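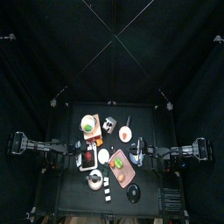 Kendden Kitchen Grippers, v2

Kendden is a teleoperated two-arm set put together to settle an argument about gripper fingers. The Unov fingers came with the arms, the Cozma ones cost extra, and opinions were strong before anyone had data. Both were tried on the same toy kitchen: pot, toaster, frying pan with its long gray handle, kettle, and a pink cutting board that has ended up in more arguments than the arms have.

What you get: 2000 episodes attempted, 1778 kept. Head and wrist views, joint states, gripper opening, and an operator note per episode. Some notes are just swearing and have been left in.

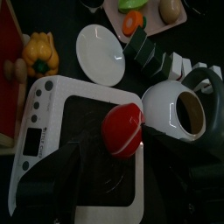
Known issues
Finger type is logged in meta.json, except in the August batch, where it is in a spreadsheet.
Wrist exposure runs dark. Brighten it yourself or train on gloom.
Gripper force is a motor current guess. Please do not publish it as newtons.

Split: 263 episodes held out for testing, the rest for training.

Contact: Horațiu Lungu, Mevport. He picked the Cozma fingers and would like this noted.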